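Hulix-Greifplatz, Einrichtung und Betrieb
Abschnitt 4: Der Arbeitsplatz im gemeinsamen Betrieb

Stand: 21.02.2022
Gilt für die Kommissioniertische der Firma Trurier, Bereich Holzspielwaren.

4.1 Was sich an der Arbeit ändert

Bisher wurden die Buchstabenklötze von Hand aus dem Vorrat genommen, gedreht, geprüft und in die Sets gelegt. Mit dem Greifplatz übernimmt der Roboterarm das Aufnehmen und Ablegen. Sortieren nach Sicht, Endkontrolle und Freigabe der Sets bleiben beim Tischpersonal. Ein Set der Reihe Zalalia umfasst 83 Klötze.

Wer an einem Greifplatz eingeteilt ist, arbeitet nicht mehr nach Stückzahl. Die Zeiten werden als Platzstunden erfasst. Fragen dazu beantwortet Rania Darwish in der Schichtplanung.

4.2 Vor Schichtbeginn

1. Hauptschalter am Schaltkasten auf EIN stellen. Warten, bis die Bereitschaftsanzeige dauerhaft leuchtet.
2. Beide Greiffinger auf Risse und Grate prüfen. Beschädigte Finger immer paarweise tauschen.
3. Tischfläche abwischen. Kein Reinigungsmittel mit Wachs verwenden.
4. Tischleuchte einschalten und am Bedienpult das Menü „Lichtabgleich“ aufrufen.
5. Im Menü „Greifer“ die Öffnungsweite mit dem Musterklotz einstellen.
6. Leerfahrt starten. Während der Leerfahrt außerhalb der gelben Linie bleiben.

Hinweis: Der Lichtabgleich ist nach jedem Verstellen der Leuchte zu wiederholen. Überstrahlte Seitenflächen und lange Schlagschatten führen dazu, dass das System Kanten falsch erkennt. Auf gemaserten Tischen tritt das häufiger auf als auf den grauen Matten.

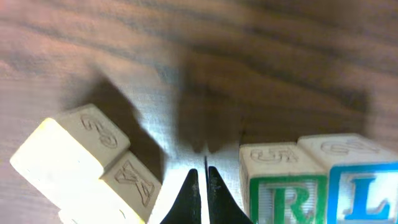
4.3 Klötze vorlegen

1. Betriebsart „Halt“ wählen. Erst danach in den Arbeitsbereich greifen.
2. Klötze einzeln oder in kleinen Gruppen auslegen. Eine schräge Lage ist zulässig.
3. Zwischen den Gruppen so viel Platz lassen, dass beide Finger von oben eintauchen können.
4. Hände zurückziehen und am Pult „Vorlage fertig“ bestätigen.
5. Den ersten Griff beobachten. Fasst der Greifer daneben, „Halt“ drücken und die Gruppe neu auslegen.

Dicht aneinanderliegende Klötze kann das System als ein einziges Teil erkennen. In diesem Fall erscheint Meldung 955. Die Klötze auseinanderschieben und die Vorlage erneut bestätigen. Ein Neustart ist nicht nötig.

Vorsicht: Quetschgefahr zwischen den Greiffingern. Auch bei geöffnetem Greifer nie in den Spalt fassen, solange die Betriebsart „Automatik“ aktiv ist.

4.4 Platzwechsel und Pausen

Die Arbeit am Greifplatz besteht zu einem großen Teil aus Beobachten. Im Probebetrieb am Standort Khalaf haben mehrere Beschäftigte angegeben, dass sie das mehr ermüdet als das Packen von Hand. Deshalb wird spätestens nach zwei Stunden zwischen Greifplatz und Endkontrolle gewechselt. Der Wechsel wird am Pult mit der eigenen Kennung eingetragen.

Die Kennung dient der Einweisungskontrolle. Eine Auswertung nach Personen findet nicht statt.

4.5 Einweisung und Ansprechpersonen

Am Greifplatz darf nur arbeiten, wer die Einweisung abgeschlossen hat. Weitere Termine sind im März vorgesehen, Anmeldung bei Floor Smits.

Störungen mechanisch: Lahcen Sqalli
Störungen Bilderkennung: Nabil Ghanem
Arbeitssicherheit: Ayman Masri

Nach 1.536 Greifzyklen fordert das Pult eine Sichtprüfung der Finger an. Die Prüfung darf vom Tischpersonal durchgeführt werden, der Tausch nur von der Instandhaltung.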